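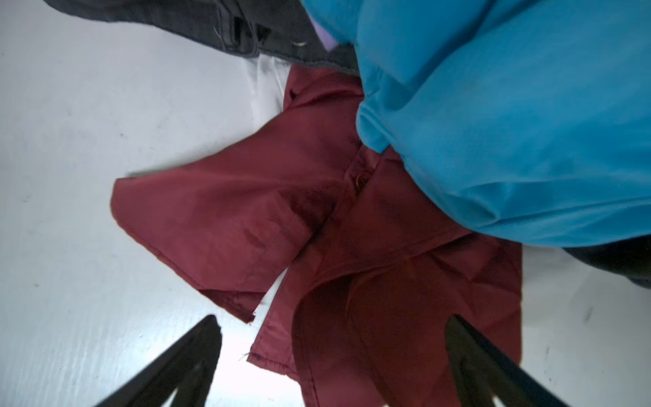

Fig. 1. A maroon button-up shirt, crumpled and unpressed.

Clothing and Everyday Life, Unit 6: Reading a Garment
Notes prepared by Clotilde Bouvier

Welcome back, everyone. Last time we talked about where cloth comes from, and a good many of you stayed behind to tell me about your grandmothers' sewing boxes, which made my whole afternoon. Today we move from the cloth to the finished piece, and I'd like you to keep something ordinary in mind as we go, the kind of thing you'd find on a chair back or at the bottom of a closet.

Museum collections are full of wedding dresses and christening gowns. Work shirts are much harder to find, for the simple reason that people wore them out, cut them down for the children, and then used what was left to wash the windows. When Ainhoa Montoya went through the household inventories from Beltrán, she found 710 entries for linens and only 12 for men's shirts, and I don't believe for a moment that the men of Beltrán went around bare-chested!

So what can a plain shirt tell us? Start with the seams and hems. A wide hem often means somebody hoped to let it down later. Look at the places that rub: the collar fold, the cuffs, the elbows. A thrifty household would unpick a worn collar, turn it over, and sew it back on with the clean side out (my mother did this well into my school years, and I was horribly embarrassed by it). Then look at the buttons. One that doesn't match the rest is worth a whole paragraph in your notebook — who had it, what did it come off of, why was it good enough?

Color needs a little more care. Deep reds were costly for a long time and tended to fade unevenly, so check inside the seam allowance, where the light hasn't reached, before you write down what shade something is. The Kesitz dye book, which we'll look at in November, has some lovely pages on this.

A word about handling. Wash your hands, take off rings and watches, and lay the piece on a clean, pale surface. Please don't smooth out old creases until you've made a sketch of them. They can show how a thing was stored, and once they're gone they're gone.

For next time: read chapter 2 of the Montoya and bring one garment from home that has been mended. It doesn't have to be old or pretty. Write a page on the mend, and try to work out whether the person doing it was in a hurry. If you don't own anything mended, come and see me and I'll lend you something from my own drawer — there's plenty in there.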